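Cuaderno del taller – jueves, octubre

Empiezo a las 9 y ya voy tarde, porque la estufa de secado se quedó anoche a 40 grados y no a lo que yo quería, así que las tiras de papel de la tanda Hesik siguen blandas. Nada grave, pero me descoloca la mañana. Las dejo otra vez dentro y me pongo con el engrudo.

Apunto la receta tal como la hice hoy, que luego siempre ando buscándola en papelitos sueltos: almidón de trigo, agua filtrada, remojo de toda la noche y cocción lenta removiendo con la espátula de madera (la vieja, la que tiene la muesca). Colado dos veces. Me ha quedado más denso que el de la semana pasada y me gusta más así para los lomos; para los injertos habrá que aclararlo. Ojo, que al enfriarse engaña mucho y parece que se ha pasado cuando está perfecto.

El libro gordo, el registro parroquial del encargo Bensaid, sigue siendo el protagonista. 279 hojas, y las primeras están hechas polvo por la esquina inferior, que es por donde las han pasado generaciones enteras de dedos húmedos. Ayer terminé de desmontar el primer cuadernillo y hoy he levantado la cola animal del lomo con metilcelulosa en gel. Lo dejé actuar bajo melinex mientras desayunaba y salió casi solo, ¡qué gusto cuando pasa eso! Debajo hay un refuerzo de pergamino reaprovechado con escritura. No se lee nada útil, dos letras y media y un trazo rojo, pero lo he guardado en su sobre con el número de cuadernillo. Si alguien lo coge, por favor, que lo devuelva al mismo sobre.

Los nervios originales son de cáñamo y están mejor de lo que pensaba. Mi idea inicial era sustituirlos todos; ahora dudo. Dos están partidos junto a la tapa delantera y habría que empalmarlos de todas formas, pero el resto aguanta el tirón sin quejarse. Mañana lo miro con la cabeza fresca y decido. Si al final conservo los viejos, la costura nueva tiene que seguir los mismos agujeros, y hay unos cuantos rasgados que tendré que reforzar antes con papel japonés fino.

Sobre el papel japonés: el de Florken que llegó el otro día no me convence. El tono es demasiado frío al lado de un papel de trapo tan tostado, se ve el injerto desde la puerta. He hecho siete pruebas de teñido con acrílico muy diluido, y la cuatro y la seis son las buenas. La cuatro seca un pelín más amarilla. Las tengo colgadas del cordel con su pinza y su número a lápiz, no las mováis hasta que las compare con luz de día, que con los fluorescentes todo parece crema y luego vienen los disgustos.

Prueba de pH en la hoja 7: ácida, como era de esperar. Tinta ferrogálica con halo marrón en el reverso pero sin pérdidas, o sea que nada de baños acuosos por ahora. Limpieza en seco con goma rallada y brocha suave, y mucha paciencia. En el margen sale una suciedad gris muy fina que no es moho (la miré con la lupa, es hollín de vela o algo parecido) y se va bastante bien.

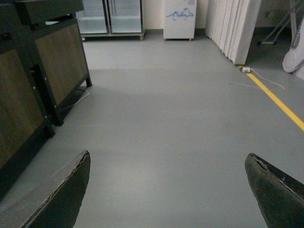
La prensa grande de Skellden vuelve a hacer de las suyas. El husillo baja bien hasta la mitad y luego se agarra, da un tironcito y sigue, con lo cual la presión no entra pareja y me ha marcado un cartón de prueba por un lado. Le he puesto cera microcristalina en la rosca y va algo mejor – tampoco para tirar cohetes. Para el prensado final del registro quiero trabajar dándole la vuelta entera al bloque entre dos tableros, y eso pide sitio: el suelo gris liso con el pasillo despejado por el centro, hasta la pared del fondo, es justo el ancho que me hace falta para pasar con los tableros sin ponerlos de canto. Las pesas pequeñas las llevaré aparte, envueltas en fieltro.

Por la tarde, cosas menudas. Corté cartón para las cajas de conservación de los folletos, afilé la chifla (estaba fatal, culpa mía, la usé con la piel gruesa y no la repasé) y rebajé las vueltas de la piel nueva. La badana Hesik se estira muchísimo en húmedo; si la tensáis sobre los nervios, id poco a poco o se os queda sin flor en las aristas. Me pasó en la muestra y es feo de ver.

Pendiente para la próxima sesión: mirar los nervios, comparar tintes cuatro y seis por la mañana, pedir más secante, sacar las tiras de la estufa y comprobar esta vez el termostato antes de irme. El engrudo que sobra está en el bote de tapa azul, en la nevera.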